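Sorex Two-Finger Gripper with Wrist Camera

Sold by Castellanos. Part of the Greverum tabletop range.

The Sorex is a parallel gripper for small benchtop arms, sized for desk and office items: pens, erasers, folded card, paper. It comes with two black molded fingers with rounded tips, a wrist camera bracket, one cable and a mounting plate. The arm is sold separately.

Price: $1,662 per unit, before tax and freight. A spare pair of fingers is included with the first unit on each order.

What to budget for

The gripper price does not include the table. Most buyers already have one. A plain white top with a matte finish works well with the wrist camera, and dark markers show up clearly against it. Glossy tops give glare under ceiling lights and usually need a mat.

Fingers are a wear part. Plan on one replacement pair per gripper for every 4 months of daily use, less if you mostly handle paper. Buy them with the gripper if you can, as freight on a single pair costs nearly as much as the fingers do.

Allow roughly 40 minutes for first setup, including the camera check. Units shipped to the Mirkatby warehouse are set up before they leave, and that adds 2 working days to the order.

Choosing a quantity

One gripper is enough for a trial. If you are fitting out a row of stations, order all of them together so the finger sets come from the same batch. Katsuhiko Honda in our parts office can check your arm model against the mounting plate before you pay. Send him the bolt pattern and a photo of the flange.

Quotes for larger orders go through Eamon Ní Chonaill and are held until the end of the month they are issued. Orders placed in April ship after the spring stock count.

Items to test before you buy

Ask for a trial using your own stock. Hard, straight items and soft, crushed ones put different demands on the fingers, so send both. A box of markers and a few sheets of waste paper will do for a start. Include anything with an unusual shape or a loose sleeve, and mark any item you need returned.
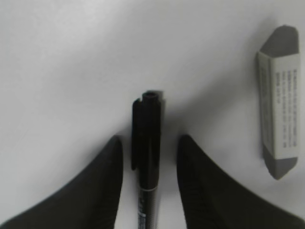
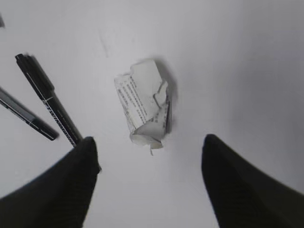

Wrist camera views, fingers open. First: marker and eraser. Second: crumpled printed paper and two markers.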